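4. Setting up your placement log

Do this in the first week — hosts in the Zosten exchange lose hours if it's left.

1. Open the log, pick your host organisation.
2. Enter hours per task. Max 40 a week, travel not included.
3. Get your mentor to sign off teh page.

Note: language lessons count as hours. Days off don't.

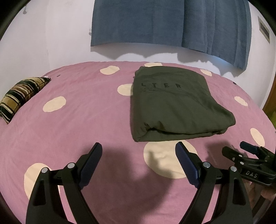
Coralie Pirihi asks whether training days go in too. Yes — under "other", six hours each.

Caution: once signed, a page can't be changed. Check the dates first.

4. Send by end of October. Late logs hold up pocket money, so dont wait.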